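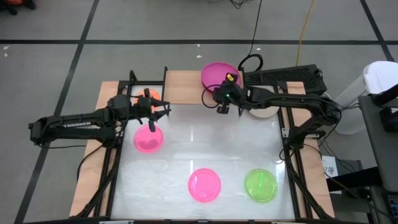

韦迪·廷德尔觉得,家里碗碟超过十二只就是负担,洗的人永远是同一个。她这么讲,群里立刻吵起来。有人说客人来了怎么办,有人说那就别请客。

吵了一晚上,没结论。

我倒是想写写这件事:一个人过日子,到底要多少餐具。去年六月搬家,从柜子顶上翻出两摞盘子,外婆的,母亲的,还有超市积分换的。包了一下午报纸,手全黑。到新家拆开,碎了四只,居然松口气。

伊莫金·霍罗克斯在斯托多努姆开小饭馆,十一张桌子。她的账本翻给我看:开业头一年买盘子,525只,打碎的、被顺走的、借出去没还的,都记着。现在她只买一种白的,碎了就补,不配套也看不出来。“成套最害人,”她说,“少一只,剩下的全成了孤儿。”

彩色的呢? 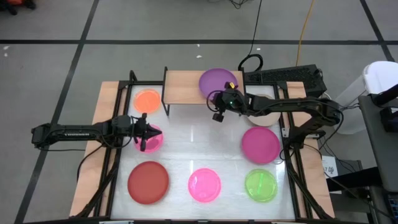 彩色圆盘,有半透明的,也有不透明的。

彩色盘子这几年又回来了。旧货市场上一只好的搪瓷盘,开价能吓人。米洛斯拉夫·希姆科收了大半辈子,登记在册1,322件,堆满两间房,自己吃饭用一只缺口的蓝边碗。问他为什么,说顺手。他老婆在旁边哼了一声,没接话。

我妈那代人不一样。好盘子锁着,过年才见光,平时用豁口的。等终于舍得拿出来,花纹过时了,孩子也不回来吃了。这话写出来有点酸,但我认识的好几家都是这样。

所以怎么留?问了一圈,办法五花八门。按人头,每人两只。按水槽,堆满一槽的量就是上限。还有按心情的,看着烦的先走。柯丝蒂·皮尔斯更干脆,全装箱放门廊,一个月里没去拿过的就送人。结果她第三天就去翻了,找鱼盘。

我试了水槽那个法子。留下九只,其余送了楼下。深盘留多了,浅盘少了,上周煎饼只好端着锅吃。外婆那只没送,也没用,搁在窗台上放钥匙。

韦迪后来又在群里问,谁家有多馀的汤碗,她要请客,八个人。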